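About Wellari Metal Conservation

Wellari was founded by Fatos Ionescu and has worked on architectural metal for 14 years. The company repairs and recasts gates, balustrades, verandah lace and roof cresting for churches, town halls and private homes.
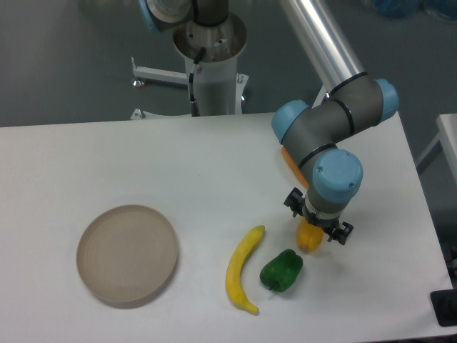

Radka Radulović writes that the front gates at Marinho House now close properly and that the new finials cannot be told from the old ones.

All work begins with a written condition report. Wrought iron is forged by hand in our own workshop, and cast sections are poured at the Bikitz foundry from patterns we carve and keep. We hold 40 patterns on site, catalogued by colour code.
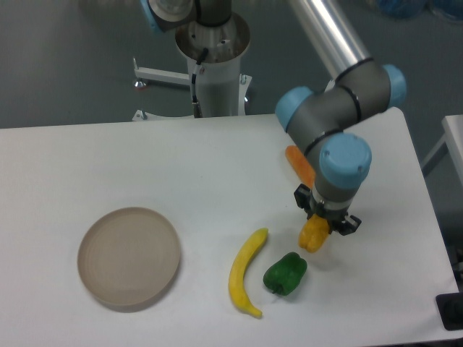 Paint is removed by hand or by low-pressure blasting, depending on the age of the metal. Each piece is primed and given two finishing coats before it leaves us. Wellari takes on two apprentices every April. Enquiries may be made in writing to the workshop office.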